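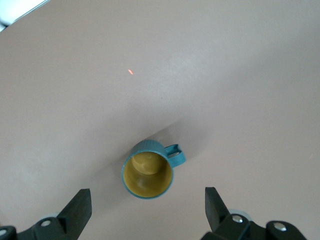 Fig. 1. Plastic mug, teal outside and yellow inside, seen from above.

Sadmont Evening Program - Tableware and Small Kitchen Goods
Unit 2: Reading a plain object
Handout for Mon 22 June

Bring this sheet to class along with your notes from Unit 1. The Ulosach reader, pages 50 to 58, covers the same ground in more detail.

1. Two-color ware
A cup with one color outside and another inside gives you two surfaces to write up. Record them separately. The outside may have texture, such as the fine vertical ribs on the mug in Fig. 1, while the inside is left smooth. Ribs give the fingers something to hold. They also collect dried soap, so check the grooves when you judge how easy a piece is to clean.

2. Handles
Note the shape of the opening as well as the shape of the handle. A long, narrow opening takes two fingers on most adults. A small loop is usually pinched between finger and thumb. Sketch the handle from above and from the side - the two views often disagree about how far it sticks out.

3. Pieces used together
Food prep and serving pieces share a table, so we look at them as a group. Compare materials first, then color, then size. 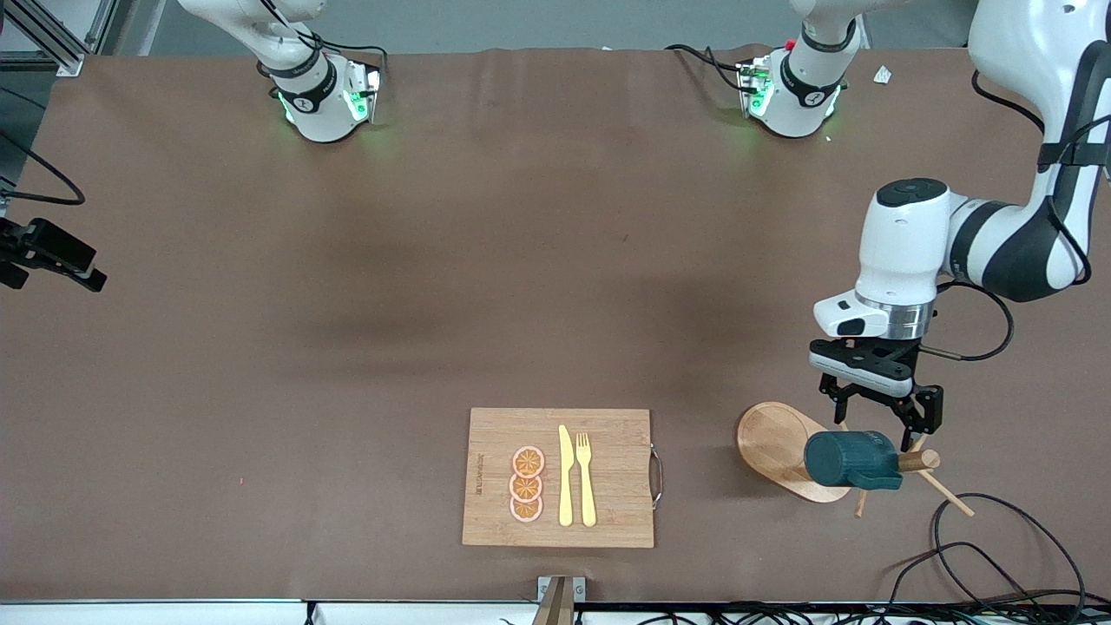

A bamboo board with a metal handle can go from cutting to serving without a change of piece. Bamboo boards are made from glued strips, and the strips show in the surface. Wipe them down and dry them standing up. Do not soak them. A raised rim, as on the oval tray, does a different job: it keeps things from rolling off when the tray is carried.

Yellow cutlery next to orange slices is a close color match. Teal stands well apart from both. In your write-up, say which piece you notice first and why.

Assignment
Choose one cup and one flat piece from home. Write 100 words on each, with two sketches per piece. Use the Morkix form for the measurements. Late work loses 2 points.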